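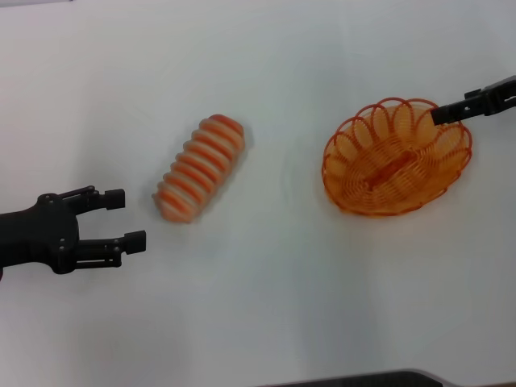 Session 4 - gripper care on the two-arm bench cell. Handout, read before you come in. Parallel-jaw grippers get looked after in a fixed order: power state, fasteners, linkages, pads, zero, then a test pick. Do not jump to the test pick. The fingers hang off thin bars with small pivot bolts, and the bolts are where the trouble starts. Look at the left gripper, jaws open, both bars running out of the housing to each finger - that is the position you want for every check today. Closed jaws hide half the pivots. Note also the opening is comparable to the width of the striped piece, so there isn't much to spare on the approach if the zero has drifted.

Before you touch anything

Arms parked, drives off, key out and in your pocket. Not on the bench. The Gresto controller keeps its brakes on with drives off but the gripper fingers will still move by hand, that is normal and you need it for the play test. Write the cell number and your bench number on the log sheet. Last year's group lost two sheets becuase they had no cell number on, and they had to do the lot again.

Wipe the table top. Dry cloth first, then damp. Grit on a white top shows up, grit in a pivot doesn't.

Fasteners

Start at the wrist, work out to the fingertip. Every screw head you can see on the housing gets a check with the small driver, hand tight plus a nip. If one turns freely take it out, clean the thread, one drop of the blue threadlock, back in. No threadlock on pivot bolts!! Pivots have to turn. Someone does this every year and the finger is solid by the next morning.

Finger screws are shorter than housing screws. Mix them up and the long one bottoms out before it clamps, feels tight, isn't. Keep them in separate lids.

Linkages

Hold the housing with one hand, fingertip with the other. Rock it side to side, then up and down. A tiny bit of play side to side is allowed. Up and down should be nothing you can feel. If there is play, find which pivot: put a finger on each bolt in turn and rock again, you will feel the bad one click.

The bars make a parallelogram. Point of that is the fingertip stays facing the same way as it opens and shuts. So if the pads meet at the front and gap at the back, suspect a bent bar or a worn pivot. Do not file the pad to suit. Bent bars get swapped in pairs, Gullach kit, drawer under the bench.

Oil: very little. Cocktail stick, touch it to the pivot, work the finger open and shut, wipe off what comes out. Spray can stays in the cupboard.

Pads

Clean with the alcohol wipes, let them dry. Look for shiny patches, nicks on the corners, anything peeling. Shiny = slipping. Change both pads on a gripper, never one.

Zero

Drives on, everyone back behind the line. Run the jaw routine from the pendant: full open, full close, full open. Then enter the offset. Ours is 148 on the left gripper and should come back within 2 either side. The right one has been refitted since so read its number off the tag, don't copy the left. If it is further out than that, stop and go back to linkages. Changing the offset to hide a loose pivot is a fail on the practical.

Test pick

Two pieces, same each time. Ribbed one first, left arm, laid on the slant. It is a nasty shape: rounded ends, and the ridges let the pads settle in the groove or ride on top depending on where you come down. Good. We want to see that. Run 18 picks and note every slip.

Then the wire basket, right arm, fingertip at the looped rim. Come in slow. Open wire gives, so a gripper with too much force will pull the loops out of shape before it trips the limit. Start on the lowest force setting and go up one step at a time. Watch the tip, it can go through a loop and hook it, and then when the arm lifts the whole basket tips over. If it hooks: stop, drives off, free it by hand. Don't jog out of it.

Faults we keep seeing

Jaw stops short of full open - usually cable caught behind the wrist. Check the cable before you blame the motor.
Jaw chatters at close - pivot dry, or threadlock where it shouldn't be (see above).
Offset drifts over the session - housing screws, nearly always.
Pad mark on one side only - bent bar.
Nothing moves at all - key. It's in your pocket.

For the write up

Log sheet, both grippers, slips per piece, offset before and after. One paragraph on what you found and what you did, in that order. Max 22 lines. Reading is the linkage chapter in Balaskas and the Sarness maintenance sheet, second side only, first side is for the older wrist. Sheets in by the end of the next session, the practical is in June.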